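FOR IMMEDIATE RELEASE - September

**Grilusar opens table refinishing counter at Lendstead, takes in worn tops starting this month**

LENDSTEAD - Grilusar, the furniture repair shop, is opening a drop-off counter for tabletops at its Lendstead workshop. Dining tables, desks, kitchen tables, school tables. Bring the whole thing or just the top. Doors open 9 a.m.

The counter is the first part of the shop's new Jeritz line, a plain service with one price list and one turnaround. Sand, patch, seal, give back. No color matching to a paint chip, no distressing, no epoxy rivers. People have asked about epoxy rivers. We don't do them.

**Why tops**

Because that's what comes in. Grilusar took in 611 pieces over the last twelve months and 256 of them were tables with nothing wrong below the surface. Legs fine, joints fine, apron fine. Rings from mugs, nail polish, a hot dish put down in a hurry, marker. A lot of them were headed for the curb before somebody called.

Pale wood is the hardest to talk people into saving, oddly. Every mark shows on it so owners figure it's done for. Usually it isn't. Blond finishes can clean up well, and the grain is worth keeping: long straight lines over most of a top, then a patch of those nested arches woodworkers call cathedral grain. Sand too hard on thin veneer and you go right thru it, so we go slow or we say no.

**What we look at first**

Light, mostly. Overhead light on a sealed top gives a washed-out band where the sheen is, and small whitish marks can hide in it. So the intake check is done twice, once straight down and once from the side. Bring a photo of the table in the room where it lives if you have one, that helps with picking the gloss. 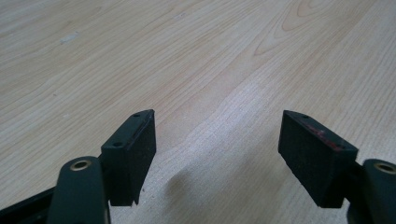

Gloss is the question that takes longest at the counter. There are three finishes on the list: flat, satin and a soft gloss. Flat hides fingerprints less well than people expect. Soft gloss wipes down easy but shows a window or a ceiling lamp as a pale streak, and some customers hate that after a week. Satin is what most go home with. Sample boards will be out on the counter, all done on the same light wood so you are comparing finish and not color.

**How it works**

- Drop off at the counter, no appointment needed for loose tops
- Full tables: call first, the back door is narrow
- You get a written quote before any sanding
- Standard turnaround is 7 working days from the day you OK the quote
- Pickup until 6 p.m.

Please take everything off the table and out of the drawers. Hardware can stay on, we bag it and tape the bag underneath. Leaves count as separate tops, sorry, they take the same amount of work. Glass should stay home.

Not accepted for now: stone, tile, laminate, anything that's been outside all winter. Pianos, also no.

**Supplies**

Oils and sealers come from Gajewski, the same supplier the shop has used since it opened. The Gajewski hard wax oil will also be sold over the counter in small tins, with a cloth, for people who would rather do their own. A one-page care sheet goes home with each finished top. Short version: damp cloth, dry cloth, coasters. No furniture polish for the first month. No vinegar, whatever your aunt says.

**Open bench mornings**

The workshop will keep one bench free in the mornings thru the fall for anyone who wants to see a top being done before handing over their own. Come in, stand around, ask things. Closed shoes please. Dust masks are at the door. Kids are fine with an adult, dogs are not, there's a lot on the floor.

Small scrap boards are free to take from the bin by the door while they last, good for testing a stain or practicing with a sanding block. Go with the grain.

**About Grilusar**

Grilusar repairs and refinishes household furniture in Lendstead. The shop works on chairs, chests and tables, and does house calls for pieces too big to move. Jeritz is its new flat-price service for tabletops. Chair work carries on as before at the side enrtance.

**Press**

Reporters and photographers welcome during bench mornings, please call the workshop ahead so we can turn off the extractor. Before-and-after pieces can be set aside on request. Price list available at the counter or by mail.

\###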